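5 min read

Ticket 205 – hat stand wobbles and leans with a cap on it
Product: Seleva wire hat stand, yellow
Opened by: Maëlys Lemaire, Brumport shop floor
Status: open, waiting on one answer

First entry

Hi all! I love these little stands and I want to keep them on the counter, so please read this as a fan letter with a problem attached. We put out 43 of them in January for the cap display and most behave beautifully. A handful rock when you touch them, and two lean so far that the cap ends up looking at the floor. Same box, same color, same caps. I've swapped caps between a good stand and a bad one and the lean stays with the stand.

What I've tried so far:
- Turned the stand a quarter turn at a time. The wobble moves with it, so it isn't the counter.
- Put a folded receipt under the ring. Works until someone picks up the cap.
- Pushed the post straight by hand. It springs back.

Second entry

Thanks for the quick call. You asked me to check the ring before touching the post, and you were right! I took the worst stand, laid it on the glass shelf and pressed down on one side of the ring. The opposite side lifted enough to slide a postcard under. So the base is twisted, and the post has been getting the blame for it.

Fixing it was easier than I expected. I held the ring on both sides of the crossbar, gave it a gentle twist against the lift, set it down, looked, and twisted again. It took a few tries. Go slow, it's thin rod and it's easy to overshoot (I did, on the second one, and had to come back the other way). Once the ring sat flat the post was standing up nearly straight by itself – a very satisfying moment at the end of a long day.

Third entry

Did the rest of the wobblers this morning before opening. All of them sit flat now. One still leans with its ring flat, and on that one the bend is low down, right where the post meets the crossbar. I haven't forced it. I don't want to crack the joint.

I also learned something about caps. Our structured ones from Ornitz have a stiff front, and if you drop them on from above they catch on one side and pull everything forward. Lower the cap with the brim tipped down, let the back of the crown settle first, then level it. With the soft caps it makes no difference at all.

I now do my checking on a white foam board laid over the wood table, where the yellow ring shows up really well and any gap under it is easy to spot.
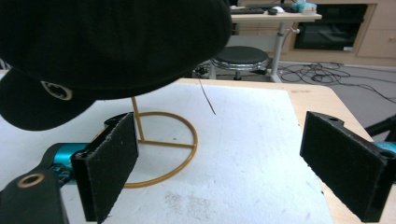
Li: Nice work on the rings. For the last one, please leave the post alone until you've looked at the joint in good light. If the finish is cracked all the way around, the weld has gone and bending will only finish it off. If the finish is whole, hold the crossbar down flat with one hand and ease the post back from as low as you can reach. Pulling from the top puts the curve in the wrong place. Which one is it?

Fourth entry

Finish is whole! I went over it with my phone light and a fingernail and there's no crack anywhere. I eased it back the way Li described, low down, and it came most of the way. There's a tiny lean left that I can only find if I put a ruler next to it. With a cap on, it vanishes.

I'm leaving the ticket open for one thing. We have 100 more coming for the summer wall and I'd like to know if they can be packed with card between the rings. The ones I had to fix were all from the bottom of the box, with the others stacked on top of them, so my guess is that the weight did it. If card isn't possible, I'm happy to check each ring as I unpack and fix the twisted ones here.

Waiting on: packing answer for the next order.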